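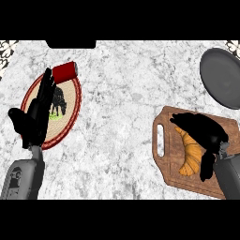 The Long Life of the Good Placemat

My mother owned two sets of placemats, and I was thirty before I ate off the second one. The everyday set was cork-backed, with English hunting scenes worn away to a general brownness. The good set lived in the sideboard under a tea towel, waiting for a calibre of visitor that Ballarat in those years did not supply.

I mention this because the placemat is having a moment. At Gomano, a homewares shop in Brunswick with very little in it, a single mat of woven seagrass will set you back $18, and the linen ones cost more than my first car radio. I went in for one and was asked what story my table was telling. It is mostly telling a story about unopened mail.

Selorm Sulemana has been selling table linen for long enough to have watched the tablecloth die. She opened Fiadzo, her shop in Castlemaine, when people still bought cloths by the metre and argued about the drop. "Then everyone got a stone benchtop," she says. "They'd spent all that money on it. They weren't going to cover it up."

The benchtop, in her view, did for the dining room as well. Australians renovated the wall out, pulled four stools up to the island and began eating dinner side by side, like people waiting for a bus. A cloth makes no sense on an island. A mat does, just, and it has the further merit of telling a teenager where his territory ends.

Her stockroom holds 900 mats, by her own February stocktake, and she has firm opinions on most of them. Round mats are for people with round plates and no elbows. Felt is for people without children. Vinyl she sells under sufferance and from a low shelf — it outsells everything else in the shop. Her favourites are from Ullik, a two-loom workshop outside Hobart whose mats arrive six months late and smell faintly of sheep.

There is a rival school. Brinitz, the mail-order outfit, holds that the mat should match the napkin, the napkin should match the runner and the runner should presumably match the guests. I have read its autumn catalogue cover to cover and found it oddly soothing, in the manner of a brochure for a cruise I will not be taking. Nobody in it has spilt anything.

Sulemana irons hers, which I had not known was possible, on the reverse side and under a damp cloth. She eats breakfast on one every day, alone, with toast. The good ones? She looked at me as if I'd asked whether she kept good air.

I drove home with four in a paper bag, undyed linen, a bit rough at the hem. They're in the sideboard. I've put a tea towel over them.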